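Gallery: Chopsticks, Spoons and the Trouble With Holders

Drimbridge Kitchen Notes, page 17
Words by Freya Bramwell

I have been suspicious of kitchen organizers for a long time. They come into the house promising to take up no room, and then they take up room. You buy a rack for the lids and you have the lids and a rack. So when Amnuay Khamphan suggested a gallery page on how people keep their chopsticks, I said yes mostly to find out whether I could be argued out of it.

I was argued out of some of it. The notes under each heading are mine, the opinions too, and readers who sell storage products may want to skip ahead to the recipes.

The drawer

Most people in Drimbridge who answered our call keep chopsticks in the drawer with everything else. I do this myself. It works until you have company and find out that your chopsticks have been pairing off with strangers. One is a little longer, one has a squared end, one came with a takeout order in March and never left.

Drawer people will tell you that pairs don't matter. Eat a bowl of slippery noodles with one thick stick and one thin one and then tell me that.

The drawer does have one thing going for it, and that is that you can shut it. I give it a grudging pass for dry chopsticks. For anything that has just come off the dish rack and "feels dry enough," no. Wood holds on to water longer than your fingers can tell, and a closed drawer is a fine place for it to keep doing so.

The jar

Next most popular. A jam jar, a mug with a chip in it, a tall glass from a gas station promotion. Stand the sticks up, put the jar by the stove, and you're done.

My complaint with jars is the bottom. Look at the bottom of yours. Water runs down the sticks and has nowhere to go, and what's down there after a couple of weeks is not something I want near the end that goes in my mouth. Jar people say to put them in with the eating end up. Fine, and then every hand in the house goes in and grabs the eating end. I have raised this with several jar people and have yet to get an answer I'd call satisfactory.

Jars also tip. A tall stick in a short jar is a lever, and a sleeve will find it sooner or later.

The holder with holes

This is the kind I came in prepared to dislike. It looks like a gadget, it gets sold like a gadget, and the one I ordered from Zarameo arrived with a leaflet that used the word "lifestyle" twice. All it has to do is hold up sticks and let air through, and a piece of equipment with so small a job ought to cost next to nothing. Some of them don't.

Still, the holes are a real idea. A jar can't drain and can't breathe, and this can do both, as long as you don't stand it in a puddle or push the closed side up against the wall.

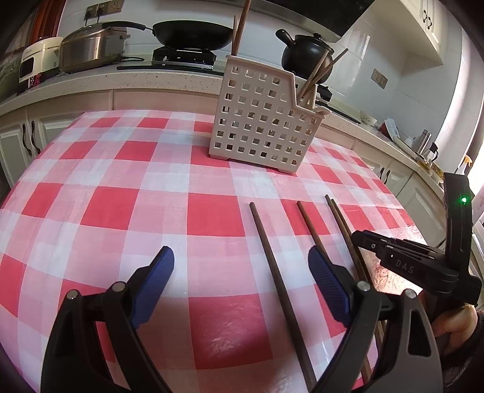
My quarrel with any upright holder is what it does when it's half full, and sellers seem to photograph them packed tight so the question never comes up. A packed holder looks neat because the sticks have no choice. Take most of them out for dinner and the rest flop over to whichever side they like. The white plastic one on the red-and-white checkered cloth is a fair sample: good square perforations, a stepped top edge, and wooden chopsticks leaning out of it at all sorts of angles, some to the left and some to the right. Does that matter? To the chopsticks, I doubt it. The others are lying flat on the tablecloth, and they look tidier doing it. I would not keep a holder on the table for looks, then. I would keep it there so people can help themselves, and put up with the leaning.

I also have doubts about the stepped top. Amnuay thinks a step like that is handy for short sticks and children's sticks, with the low part in front and the taller ones at the back. That may be so. In my house no one has ever sorted anything by height on the way back from the sink, and I don't expect a change in the plastic to bring it on.

Table or counter?

People feel strongly about this and I didn't expect them to. The counter people want the holder next to the stove or the rice cooker, where the food gets dished up. The table people want it where the food gets eaten.

I side with the table, with a reservation. The strip of counter beside a stove is the best real estate in the kitchen. It's where the hot pan has to land. Once you have a rice cooker and a pot parked there, as plenty of us do, a holder is one more thing to reach around, and it will be catching whatever the frying pan spits. Grease on a ladle washes off. Grease on bare wood sort of moves in.

My reservation is that the table gets used for mail, homework and the sewing machine, and the holder then spends its life being carried back and forth. If yours is that kind of table, hang the thing over the sink or go back to the drawer.

Holders that do too much

Kravchuk, the housewares shop by the bus depot, carries a model that combines a chopstick holder, a spoon rest, a knife slot and a place for a sponge. I asked to handle it and was allowed to. The knife slot sits directly above the sponge. I'll leave it there.

The same shop has a bamboo one that I wanted to like. It's handsome, and it has no drain at the base, and bamboo that sits with water in it goes gray and then goes black. The woman at the register told me to dry it with a towel every evening. I am not going to dry the dryer.

The Grurameck method

Several readers wrote in about the Grurameck method, a routine passed along in a local cooking class, in which everything upright in the kitchen gets emptied out once a week, washed, and left lying down overnight before it goes back. I tried it. The washing part is sound. Holders get grubby in the corners, and a perforated one has a great many corners, so an old toothbrush earns its keep.

The lying down overnight I can't speak for. My chopsticks seemed the same in the morning. The claim that it "resets the wood" was made to me with great confidence by more than one person, and when I asked what had been set in the first place the conversation moved on to cutting boards.

What about 500 pairs?

A school cook wrote to say that all this is a home problem. Her kitchen has 500 pairs and they live in flat trays, all pointing the same way, washed and dried by machine. She has never owned a holder and hopes never to. I read her letter to Amnuay, who said that a home is not a school. True enough, but I notice the flat tray has no bottom for water to collect in, nothing to tip over and no leaflet, and if someone made one to fit a normal drawer with holes in it I'd buy it before I bought another upright.

Wood, plastic, metal

A short word on the sticks themselves, as the holder can only do so much.

Dark wooden ones hide stains. That's sold as an advantage and I think it cuts both ways — a stain you can't see is still there. Check the tips by running a thumbnail over them, and if they feel furry, they're done. Plastic ones dry quickly and are miserable with noodles. Metal ones last, and they slide, and they make a racket going into any holder.

Lacquer is lovely. Keep it out of the dishwasher, whatever the box says. My box said otherwise, and I have the flakes to show for it.

Where I ended up

I kept the holder with the holes. It's on the table on weeknights and on top of the fridge when the table is wanted for something else. I don't love it. The sticks lean, the corners need brushing, and I paid more than it was worth. But the ends of the chopsticks have stopped smelling like the bottom of a jar, and I had stopped noticing that they did.

The lid rack went to the thrift store.

Letters about this page can be left at the Drimbridge Kitchen Notes box in the usual place. If you write to defend the jar, please say when you last washed it.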